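To: halls-liaison list
Date: 6/24/19
Subject: Re: Quiet floors at Urberg from September

On Monday the accommodation office wrote:

> We are pleased to confirm that two floors of Urberg will become
> quiet floors. Students will sign a living agreement with their floor
> mates in the first week. Sevance, who ran the May survey for us,
> report strong support among residents of all three halls.

I've read the Sevance report twice now and I can't find the strong support. The survey went to 222 residents. It says 100 of them "welcomed the idea of quieter surroundings", and I'd like to meet the student who wouldn't tick that at exam time. The question didn't mention a signed agreement, or being moved off your floor if you break it.

We had living agreements in Gesteck before. They were signed in the first week, pinned up in the kitchens, and by November they were under the takeaway menus. The noise complaints came in at the same rate as before. What did help was having a warden on duty after eleven, and that post was cut. 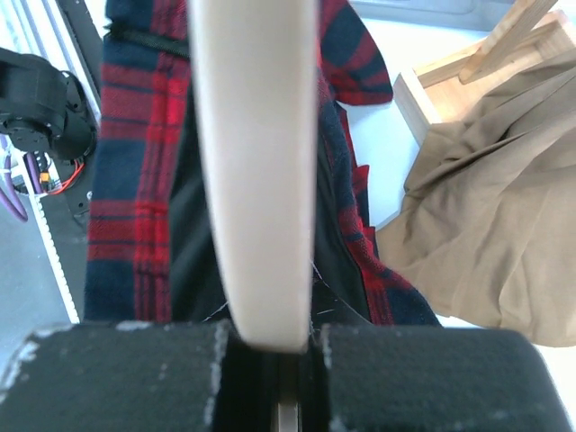
My other worry is the laundry. Urberg has 8 machines and they are all on the second floor, which the plan marks as quiet. Are we asking people not to wash clothes after nine? If so, the queue moves to Hutapea, where the residents already complain about it. I raised this in May and was told it would be "looked at". Has it been?

There is also the matter of who pays. The plan gives 200 pounds per floor for door seals and signs. I had one fire door rehung last year and the bill was more than that.

I'm not against quiet floors. Some students badly want one and should have it. But I'd want to see one floor tried for a term, with complaints logged before and after, and the log sent to this list. Could the office also post the wording of the survey questions? The report only gives the answers.

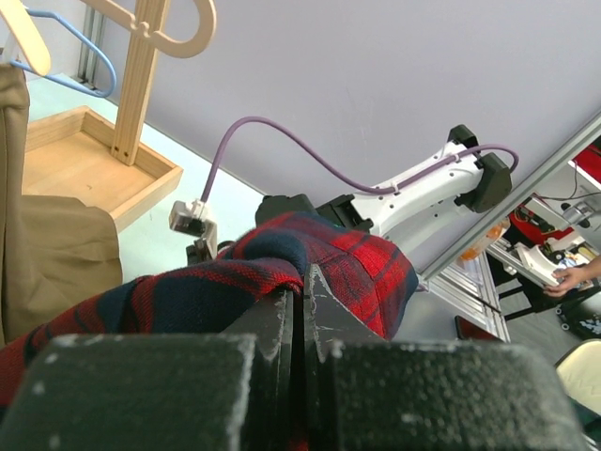

Red and navy plaid cloth, folded over.

If anyone from Hutapea has kept their complaint sheets from last year, please send me a copy before the July meeting.

Hall warden, Gesteck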